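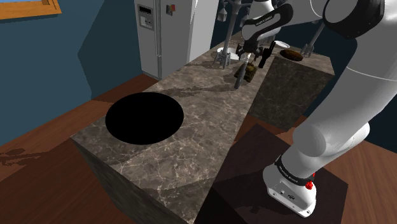 Marble and other fussy stone: quick notes

31 Dec 2021
By Noémie Robichaud

Filed under: Kitchen > Counters & Surfaces

Short one, guests coming. Stuff I get asked every winter when people have parties and then look at the counter the next morning.

Everyday wipe. Warm water, drop of plain dish soap, soft cloth. Rinse the cloth, go over again, dry it. Drying is the part people skip. Streaks are nearly always leftover soap, so use less than you think.

No vinegar. No lemon. No bathroom descaler either, I don't care what your aunt uses. Acid eats the polish and leaves a dull mark, and you can't wipe that off becuase it isn't dirt.

Red wine, coffee, tomato. Blot, don't rub. Then soap and water. If there's still a shadow next day: baking soda and water, thick like frosting, spread on, plastic wrap over, tape the edges. Leave overnight. Scrape off with something plastic. Might need 2 goes. Try a hidden corner first on polished stone.

Oil spots. Same paste, but leave it longer.

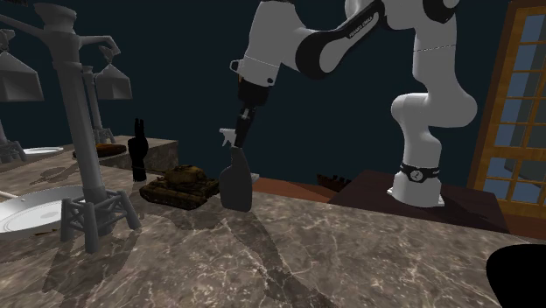 Spray bottles. Label them, please, both sides. Mix small batches, soap and water goes funny after a few weeks under the sink. Nozzle clogged? Soak the head in hot water for 30 minutes and pump clean water thru it. Spray the cloth if you're near the stove or an outlet.

Sealing. Water test. Few drops on the stone, wait, wipe. Dark patch underneath = time to seal. Mine gets done in June when the windows can stay open. Thin coat, wipe off ALL the extra before it dries or you'll be buffing haze for a week. Radka Tomić wrote in to say an old cotton T-shirt beats microfiber for this and she's right.

Hot pans: trivet. Always. Cutting: board. Cans and wet jars leave rings, so put a tray under the olive oil.

Etch marks already there? Polishing powder made for marble helps with small ones. Big ones, call a stone person.

More next time on grout.

Recent tips
- Getting candle wax out of a tablecloth
- Wood floors and wet boots
- Which sponges to throw out
- Sticky cabinet doors, three fixes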